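Ticket 495: Tonitz label printer skips every third label
Status: reopened, again

Updated the driver at 9:15. Still skips. Swapped the roll for one of the Vekunstead ones, 100 labels, and it skipped those with real enthusiasm. Support suggested turning it off and on, a technique I had somehow stumbled upon alone.

Gap sensor reads 115 on a blank and 3 on a label — I think those are backwards. Recalibrated with the feed button held down. Printed a clean strip of mug labels, then sulked. Leaving this open until it gets through a full roll.

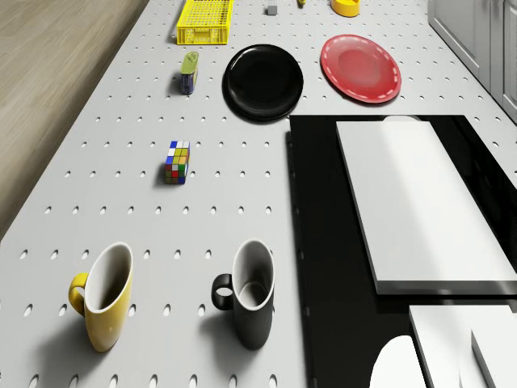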